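Culley Street Tenants Association
Minutes, general meeting, 26th July
Community room, ground floor, Jestine building

Present: Phong Diệp (chair), Nhung Phan, Tài Hầu, Yanling Xue, Sơn Lã (minutes), plus residents, see sign in sheet
Apologies: Mrs. Aryee, 2nd floor

Started late, door was locked, Tài had the wrong key. Last month's minutes read and accepted. One correction, the leak was in the north stairwell and not the south.

1. Laundry room

Dryer 2 still out. Landlord's office says part is ordered. Same answer as last time. Phong called twice, left a message, then went over in person and got a work order number which he will post by the mailboxes. Dryer 1 running hot again, top of machine too hot to touch according to two people. Nhung wants it unplugged till someone looks at it. Discussion. If both are out everybody goes to the laundromat on Resham Avenue and that's a walk with bags. Agreed: leave it on, sign on it, do not leave a load alone in it. Nhung asked that her objection be written down so it is.

Price going up a quarter per wash. Letter from landlord dated after the increase had already started. Phong to ask for the difference back, not hopeful.

2. Courtyard lunch, August

Budget last year $500, spent all of it. Request is for the same. Yanling against, says too much went on paper plates and tablecloths and people brought their own food anyway. Wants it cut and the rest put toward the bike rack. Tài says the lunch is the only thing half the building shows up for. Back and forth, this took a while. Vote: same budget, anything left over goes to bike rack.

Snacks. Individually packed this year, after the ants. Sealed single packets keep fine in the closet and whatever isn't eaten can go back in the box for next time. No open bowls.
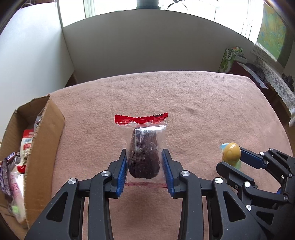
Yanling asked whether there would be labels in English for people with allergies, as last year her neighbor had to go around asking what was in everything. Fair point. Nhung will make cards for the table, soy / nuts / egg / fish, anyone bringing a dish writes their own card. Blank cards at the door.

Tables: we have enough if the church lends theirs again. Tài to ask. Grill needs a new hose, do not use the old one!! Phong to buy.

Rain plan is this room, but limit on the wall says 48 people so it would have to be in shifts. Nobody liked shifts. Leave it and see what the forecast says.

Music off by 7. Was a complaint last year, first floor rear.

3. Bike rack

Quote from the fence company came back, higher than we thought. Second quote not in yet. Location still not settled, either by the side gate (darker, but under cover) or front railing (people can see it, but the stroller families need that space). Sơn measured both, front is tight. Side gate would need a light. Landlord has to approve any light. Show of hands favored side gate. Not a final vote, wait for the second quote.

Bikes chained in the stairwell: tags going on this week, anything still tagged at the next meeting gets moved to the basement. Not thrown out, moved.

4. Trash and recycling

Pickup missed twice. City says bins were blocked by a parked van. Resident from 3rd floor says no van, she was home both mornings. Phong to request bins go out the night before, Tài offered to roll them out for August if somebody else takes September. No takers yet. Sheet on the board.

Cardboard needs to be broken down, this is in the minutes every month.

Food packets and wrappers, the shiny kind, go in regular trash, not recycling. Yanling checked with the city line. Soft plastic film same thing. Nhung will redo the poster, the old one has faded and the bottom half is torn off anyway.

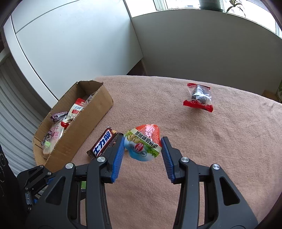

Poster to go up in three languages, English, Vietnamese, Chinese. Spanish if someone can help with it, ask on 4th floor. Printing at the library is cheaper than the copy shop, Sơn can go. Laminate them or they wont last by the chute.

Also the chute door on 5 is sticking. Don't force it. Work order in.

5. Dues

$20 per unit for the year, no change. Several units not paid. Reminder slips under doors, polite ones. Can be paid in two parts if needed, talk to Tài. Receipts from now on for everyone, he has a new book.

6. Other

Heat: want a letter in to the landlord before the cold, not after like last winter. Phong drafting, will pass it around. Units with bad radiators please give Sơn the room and what is wrong with it, knocking / no heat / leaking.

Lobby light flickers. Reported.

Found: one child's sandal, gray umbrella, set of keys with a green tag. With Nhung.

Question from the floor about the empty storefront and if it's going to be a bar. Don't know. Yanling heard dentist. Will ask.

Somebody wants quiet hours reposted. Ok.

To do
Phong: work order number, refund, grill hose, bins, heat letter
Tài: church tables, dues slips, get key situation sorted with the office
Nhung: dryer sign, allergy cards, poster
Sơn: printing, radiator list, chase secnd quote
Yanling: storefront, bike tags

Next meeting end of August, after the lunch, date on the board. Chairs stacked by the wall please, room is used in the morning.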